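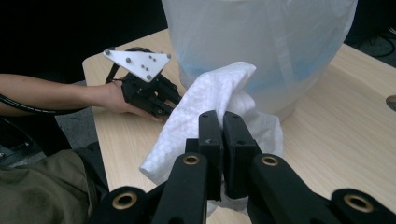 The Fault That Only Showed Up on Soft Things

For most of April the hand-held grippers at Skaltmont did what they were asked. Then the recordings began to disagree with the people making them. The log said the fingers were open while they were still closed on a fold of cloth.

Anca Ardeleanu found it while checking a batch of 200 recordings. In 32 of them the logged finger width drifted away from what the camera showed. A robot trained on those files would have let go early, or squeezed when it had no need to.

"With a hard object you hear a click and you know," she says. "With a towel you get no click."

Her first guess was the cable. Bernardo Bragança swapped it, and the drift came back the same afternoon. He then took the linkage apart and found a bushing that had worked slightly loose in its arm. The play was too small to feel by hand. 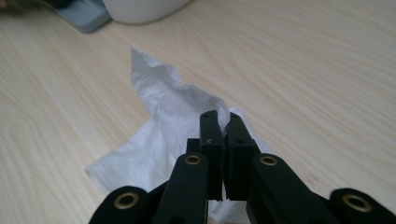 Thin material made it worse. The fingers close nearly all the way on a pinch of tissue, so a small error in width is the difference between holding and missing. On a block of foam the same error hardly matters.

The team pulled 3,240 older files for review and threw out 56. Grippers are now checked against a gauge before each session, and one that fails goes back to the bench. Bragança still wants a better way to seat the bushings. The current fix is glue, and he doesn't expect it to last.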